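Drerico 控制软件设置指南
第 4 章 台面场景的感知与双臂规划配置
适用版本：Drerico 2,312 及以上
修订日期：2020年5月27日

4.1 本章内容

本章说明如何在 Drerico 中为洗手台一类的小型台面场景建立感知配置、抓取配置和双臂规划配置。开始之前，请确认已完成第 3 章的手眼标定，并且 Nolte 驱动服务处于运行状态。如果只使用单臂，可跳过 4.5 节。

本章中的“左”“右”均以机器人自身为准。坐标单位为毫米，角度单位为度。

4.2 准备工作

1. 将机器人移动到台面正前方，双脚朝向台面，锁定下肢关节。
2. 在控制台中打开“工程”，选择“新建”，模板选“台面 / 固定站位”。
3. 输入工程名称。名称只能使用字母、数字和下划线，首字符不能是数字。
4. 在“设备”页中点击“读取”，等待左臂、右臂、左手、右手和头部相机的状态全部变为“就绪”。
5. 点击“保存为基准姿态”。

注意：基准姿态保存后，如果移动了双脚位置，必须重新执行步骤 4 和步骤 5。仅转动头部不需要重做，但需要刷新一次相机外参。

警告：线缆不在碰撞模型内。规划器不会避让线缆。首次运行前，请手动将双臂各引导到工作区的四个角点，确认手腕和前臂处的线缆有足够余量，不会勾住台面边缘。

4.3 建立感知配置

1. 在左侧菜单选择“感知”，打开“平面提取”。
2. 点击“采集”，系统对当前视野进行一次深度扫描。
3. 在结果列表中选中台面平面，点击“设为支撑面”。
4. 如果台面上有水槽，勾选“含凹陷区域”，并沿水槽边沿依次点选轮廓点。轮廓闭合后，凹陷区域显示为蓝色。
5. 将凹陷区域的类型设为“可进入，不可放置”。
6. 打开“物体”页，点击“分割”。
7. 逐个检查分割结果。对每个需要操作的物体，填写类别名称；对不操作的物体，类别选“障碍”。
8. 点击“写入场景”。

提示：水槽内壁反光较强时，深度图中会出现空洞，表现为凹陷区域底部缺失。可将“曝光补偿”下调一档后重新采集，或者在“凹陷区域”属性里手动填写底面深度。手动填写的值优先于测量值。

提示：透明玻璃杯通常无法由深度分割得到完整外形。请在“物体”页点击“添加代理”，选择圆柱体，将它拖到杯子所在位置，并把半径放大 9 毫米。代理物体参与碰撞检测，但不会出现在抓取候选中。

提示：镜面会产生虚假的点云。请在“平面提取”中选中镜面，设为“忽略后方数据”。不设置此项时，规划器可能把机器人自己的反射当作障碍物，并报告错误 93。

细长物体插在杯中时，分割结果可能把物体与杯子合并。出现这种情况时，请按以下方法拆分：

1. 选中合并后的物体，点击“拆分”。
2. 沿杯口拖动分割线，使杯口以上部分成为独立物体。
3. 为上半部分填写类别，例如“牙膏”或“牙刷”。
4. 在“关系”栏中选择“置于容器内”，容器指定为该杯。

设置该关系后，规划器在取出物体时会先生成一段沿物体轴线方向的直线运动，离开杯口后才允许转动手腕。

4.4 配置抓取

1. 选择“抓取”，在物体列表中选中目标。
2. 点击“生成候选”。候选按评分由高到低排列。
3. 选中一个候选，点击“预览”，查看手指闭合后的位置。
4. 将“预抓取距离”设为合适的值。台面较拥挤时应取较小值。
5. 设置“手指闭合模式”。管状和棒状物体选“包络”，薄片选“指尖”。
6. 点击“接近测试”。手会移动到预抓取位置并停住，不会闭合。
7. 确认手指与相邻物体之间留有间隙，然后点击“接受”。

注意：软管类物体受力后外形会变化。请在物体属性中将“刚性”设为“否”，并限制最大握力。此时 Ultberg 力控模块会以握力曲线代替位置曲线判断抓取状态。

4.5 配置双臂协同

双手共同持握一个物体时，需要指定主手和从手。主手决定物体的位姿，从手跟随主手运动，并在接触方向上保持设定的力。

1. 在“规划”中新建任务，类型选“双臂持握”。
2. 选择主手。默认是左手。
3. 在物体模型上分别点选两只手的接触区域。两个区域不得重叠。
4. 打开“协同工作区”，拖动方框，使其位于水槽上方。
5. 将方框下沿调到高于水龙头出水口的位置，或者启用“避让固定件”，并选中水龙头。
6. 点击“检查可达性”。不可达的部分显示为红色，请缩小方框，直至红色区域消失。
7. 点击“试运行”，速度保持默认的 11%。

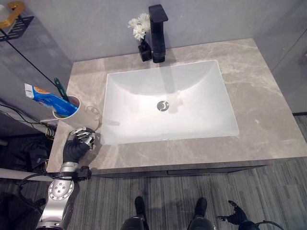
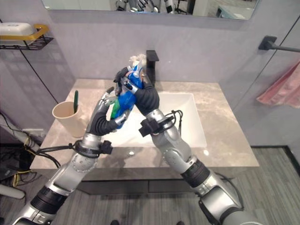

试运行期间，请保持一只手放在急停按钮上。任务界面右侧会显示两条曲线：主手位置误差和从手接触力。从手接触力持续上升而主手没有移动时，应立即暂停任务，检查接触区域是否设置正确。

8. 试运行结束后，打开“日志”，检查是否有黄色条目。黄色条目表示规划器曾自动放宽约束，应逐条确认。
9. 没有黄色条目，或已全部确认后，点击“发布”。

注意：发布后的任务会锁定场景版本。台面上的物品增减后，需要回到 4.3 节重新写入场景，再重新发布。

4.6 工作流的衔接

在 Ultero 任务编辑器中，可以把已发布的抓取任务和双臂任务按顺序连接起来。

1. 从左侧列表拖入抓取任务，再拖入双臂任务。
2. 用连线连接前者的“完成”端口和后者的“开始”端口。
3. 将前者的“失败”端口连接到“返回基准姿态”。
4. 在连线属性中勾选“保持握持”。未勾选时，手会在两个任务之间张开。
5. 点击“校验”。

校验大约需要一分钟，期间请勿移动机器人。

4.7 常见问题

错误 93：场景中存在与机器人自身重叠的点云。检查镜面是否已设为“忽略后方数据”，并确认头部相机的外参为最新。

双臂任务停在“等待从手”：从手未检测到接触。检查从手接触区域是否落在物体之外，或者适当降低接触力阈值。

取出物体时杯子被带起：物体与杯子的“置于容器内”关系未设置，或取出方向与物体轴线偏差过大。在“关系”栏中点击“重新估计轴线”。

凹陷区域无法闭合：首尾两个轮廓点距离过远。放大视图，将最后一点拖到第一点上。

试运行速度无法提高：当前账户没有调试权限。以管理员身份登录后，在“安全”页修改速度上限，修改后需要重启 Nolte 驱动服务。

任务的导出与备份方法见第 5 章。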